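About Fakcombe Laundry School

2 min read

Fakcombe is a small training school for people who want to work in laundry and garment care. We teach sorting, stain treatment, washing, pressing and the basics of running a shop counter. Lingyun Tian started the school after years of managing the linen room at the Zustitz hotel, where new hires had to pick up the job on the floor.

The main course takes 112 hours and runs mornings or evenings. Students begin with fibers and care labels, then move on to soaps, water hardness and load sizes. Pressing comes last – most people find it the hardest part. We keep classes small and teach on both household and commercial equipment. A new course opens every January, and more are added when the waiting list gets long. 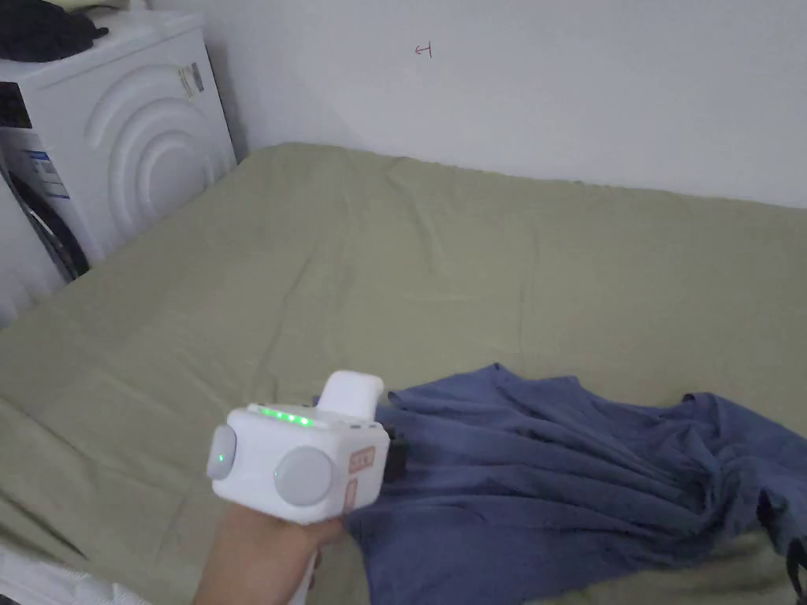
A white front-loading washing machine.

To date, 887 students have finished the main course. Many now work in hotels, care homes and neighborhood cleaners. Others have opened their own shops, and we offer a short class in pricing and bookkeeping for them.

Our classrooms are on the ground floor of the old Baxter building, next to the Bakar Street bus stop. The practice room can handle up to 600 pounds of linen a day, most of it sent over by local guesthouses at a reduced rate.

Tuition can be paid monthly. No earlier training is needed, but students should be able to stand for a full shift and read simple instructions in English. The office opens at 8:30 a.m. – stop by or call ahead if you would like to see a class.

Related pages
Course dates and fees
Linen service for guesthouses
Teaching staff
How to read a care label
Getting to the Baxter building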